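Checking the clarity of stored water in a clear plastic bottle

This procedure covers a visual check of drinking water kept at home in reused plastic bottles. It does not replace a laboratory test. Clear water can still carry bacteria, and nothing in the steps below will detect them.

What you need

A clear, uncoloured bottle with the label removed
A dark surface and a white surface, both matt
A window or a lamp to one side
A notebook

Preparing the bottle

Wash the bottle with warm water and a little washing-up liquid, then rinse it three times. Pay attention to the grooves in the base, where residue collects. A bottle brush with a short tuft reaches them better than a long one. Bottles with deep scratches on the inside should be recycled.

Step 1. Fill and settle

Fill the bottle partway, leaving a good air space above the water. The air space allows the contents to be swirled and the surface to be seen. Cap the bottle and stand it upright overnight. For bottles larger than 2,000 ml, decant a portion into a smaller one and settle that.

Step 2. Tilt and view through the base

Lift the bottle without shaking it. Tilt it slowly and look through the water towards the moulded rings at the bottom. Sediment appears as a dull patch that slides across the grooves as the angle changes. Reflections shift with the light and have sharp, bright edges.

Clear water takes on the colour of whatever is behind it. A green or grey tint at this stage is not a fault in the water until it has been checked against white.

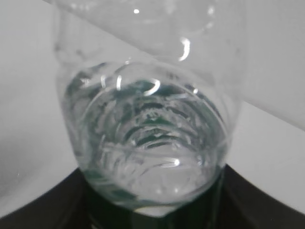
Step 3. Compare against white

Hold the bottle in front of the white surface. Any tint that remains belongs to the water or the plastic. To separate the two, pour 100 ml into a plain glass and look down through it from the top.

Step 4. Check for bubbles

Small bubbles cling to the grooves and can be mistaken for grit. Tap the base twice with a fingertip. Bubbles rise; grit stays low or drifts back down.

Step 5. Record the result

Write down the fill date, the bottle number and one of three words: clear, hazy or sediment. Discard anything in the last two groups and wash the bottle again before refilling.

Storage

Keep filled bottles capped, out of sunlight and away from paint or fuel. In August, or in any warm room, shorten the interval between changes.

Procedure written by Arwel Powell, checked by Grażyna Malinowski.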